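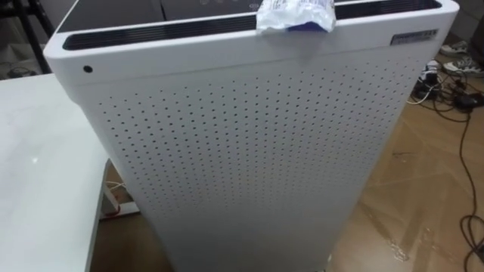

Indoor air

Indoor air is the air inside houses, offices, schools and other places where people shut the windows and then complain that it is stuffy. Most people breathe far more of it than the other kind. It starts out as ordinary outdoor air and is changed by whatever goes on in the building, chiefly cooking, sleeping, cleaning, pets and furniture.

What is in it

The main parts are the same as outdoors: nitrogen, oxygen, a little argon, and water vapor in amounts that depend on who has just taken a shower. Carbon dioxide rises in any closed room with people in it, and a meeting room can reach a level that makes everyone dull well before the agenda does.

Beyond these come the extras. Dust is a mixture of fabric fibers, soil, skin flakes and pollen. Frying and toasting give off fine particles, and burnt toast gives off a great many of them. Paints, glues, new carpets and cleaning sprays release vapors, some of which are sold as a feature under names like "mountain breeze." Gas stoves add nitrogen dioxide. Damp walls may add mold spores. In some regions radon seeps up from the ground through cracks in the floor. It has no color or smell and has to be found with a test kit.

History

Complaints about indoor air are as old as the indoor fire. Early houses in many parts of the world had a hearth in the middle of the floor and a hole in the roof, through which a portion of the smoke could be persuaded to leave. The chimney improved matters for those who could afford one. The parish book of Vererville has an entry for 1377 in which a householder is fined for a chimney that sent its smoke into the bedroom of the man next door. He was fined again the next year for the same chimney.

In the nineteenth century many people blamed disease on bad air itself, a mistaken idea that nonetheless got a lot of windows opened. Sleeping porches became popular, and some parents put their babies to bed in the snow. The fashion swung back in the 1970s, when fuel became expensive and builders began sealing houses tightly. Bills went down, and everything the household gave off stayed in with the household.

Ventilation

The oldest method is the open window, which costs nothing and needs no manual. It works best with two openings on opposite sides of a room. Its drawbacks are rain, noise, winter, burglars, and the neighbor's barbecue. On days with heavy smoke or traffic fumes outside, opening up can make things worse.

Kitchen hoods come in two kinds. One carries the air outdoors through a duct. The other passes it through a grease filter and returns it to the cook. Buyers often learn which kind they have some years after moving in.

Larger buildings use fans and ducts, run to a schedule set by somebody in another part of the building. In her book The Sealed Office, Nilmini Gunawardena followed a long dispute at the Kernurwood county offices, where staff on the second floor had argued for years over a wall thermostat. It was connected to nothing.

Filtering

Filters catch particles as air is pushed through a mat of fibers. Coarse ones stop lint and hair; finer ones stop pollen and much of the smoke. Vapors pass straight through these and need activated carbon, which fills up in time and must be replaced. A portable air purifier is a fan and a filter in a case, and its effect depends on the size of the room, the speed of the fan, and whether anyone has turned it down because of the noise.

Houseplants

Houseplants are widely believed to clean the air. The belief rests mostly on tests done in small sealed boxes, where a plant has little competition. In a normal room, the air that leaks in around the door does far more. Melur Lubis, writing in the gardening pages of the Medeiros Review on April 6, 2021, worked out that her apartment would need so many ferns that she would have to move out to make space for them. She kept the 3 she had, on the grounds that they were already paid for.

See also

Chimney
Draft (air current)
Humidity
Thermostat
Window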